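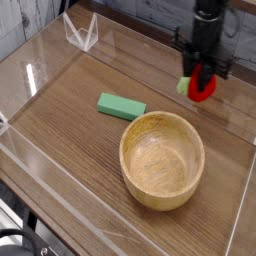
Yupin Khamphan has been arranging flowers for the lobby at Bailly long enough to have opinions about bowls, and she shares them happily. "I like a plain wooden one with a thick, round rim," she says, "and a brick of green foam that I can trim a little at a time - you can always take off more, but you can't put it back!" She does her trimming in May, before the peonies come in, usually with the radio on and her tea going cold.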